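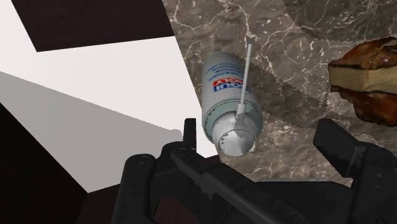 If your manager has come back from a sales meeting with the word "clearing" in her notes, you probably have a few weeks before somebody measures your counters. I work the day shift in the kitchen at Walorby, the conference center outside Isville, and we went through this with an arm from Kaplan. The arm was going to tidy the counters between bookings. We were going to be "freed up." Before any hardware arrived we were shown simulated runs, and those are where you should start asking questions. Take a spray can lying on its side with a thin straw sticking out past the end of it. A person picks that up without thinking. For an open gripper it's a round thing that can roll, with a long flimsy thing attached, and which part the fingers close on matters a great deal. Here is how I would go through a trial now.

What you need

The full set of runs, including the ones that failed. A copy of your own shift sheet. A pen. An hour when you aren't also supposed to be setting up for lunch.

Step 1. Ask for the failures first

We were shown a handful of good runs and told the system was "performing well." It took two emails to get the rest. There were 700 runs in the set, and 210 were marked as failed. That's three in ten. Maybe that's respectable for this kind of machine, I wouldn't know. What I do know is that every failed pickup at Walorby gets finished by whoever is standing closest.

Ask what counts as a failure, too. In our set a dropped item was a failure, but an item put down in the wrong spot was a success as long as it stayed on the counter. I've worked with people who'd like to be graded that way.

Step 2. Compare the clutter with your own

Go down the counter item by item and mark what you'd really find at work. The simulated kitchen had a toaster, a loaf of bread, a plate, a spatula, some cups and a wine bottle. Fair enough. All of it sat on a marbled counter with plenty of room between most of the things. Ours on a Thursday after a double booking has stacked sheet pans, wet towels, plastic wrap and somebody's keys.

Write down what's missing and send the list to whoever runs the trial. Keep it short or it won't get read.

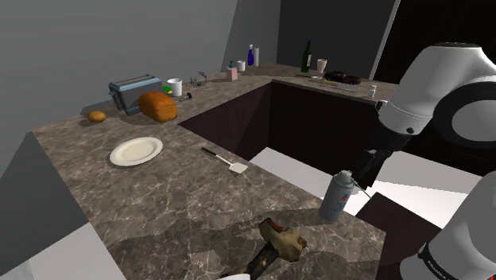

Step 3. Find out where people are supposed to stand

This was the part that bothered me most. Nobody walks through a simulation unless somebody puts a person in it, and ours had none. Take your floor plan and draw the reach of the arm on it. Then draw your own route from the sink to the door. If the two cross, ask what happens when you're carrying something hot.

The answer we got was that the arm slows down when it senses a person. Good. So ask how long a clearing job takes when it keeps slowing down, and whether that figure is in the schedule. Ours wasn't.

Step 4. Make a "don't touch" list

Do this before the software people do it for you. Aerosols go at the top, and I'd want them off any counter where food is handled, robot or no robot. Ours also had knives, anything glass, anything with a lid that isn't screwed down, and open food. You may be told that a list like this defeats the purpose. Let them say it, and ask them to put it in writing.

The program Kaplan used for planning, Cistow, let them tag objects to be skipped. It took six working days to get our tags entered. Someone has to update them whenever the kitchen changes, and when I asked who, there was a long silence on the call.
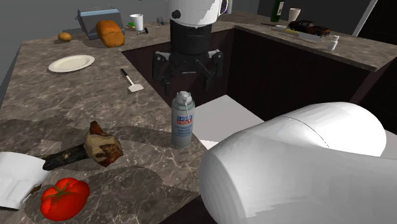 I still think that silence is the most useful thing I heard in the whole trial. Updating the tags is a job. Wiping down the fingers is a job. So is resetting the thing after it stops. None of those were on my shift sheet, and none of them had been taken off anybody else's.

Step 5. Rewrite the shift sheet yourself

Take the real one and put two columns beside it. In the first, mark the tasks the arm would take over completely. In the second, write any new task it creates. Be fair about it. I gave the arm the evening counter pass, which I hate, and the early check before the seven o'clock coffee setup.

My second column came out longer. A coworker did hers and got a different answer, because she closes and I don't. Hand in both if that happens. The people pricing the system had one line for "kitchen labor," as if we all did the same thing at the same hour.

Step 6. Settle the hours before the install

Get a written answer on what happens to the time saved. Ask whether hours will be cut, when, and on whose numbers. If the answer is that hours will be reviewed after the trial, ask for the date of the review and who sits in on it.

Step 7. Ask for a trial on your worst day

They'll offer a quiet morning. Turn it down politely and pick the day with the back-to-back bookings. We asked for that and the visit has been moved twice so far. Leave the counters the way they normally are, and keep your own notes on every stop: the time, the item, and who had to go over and deal with it.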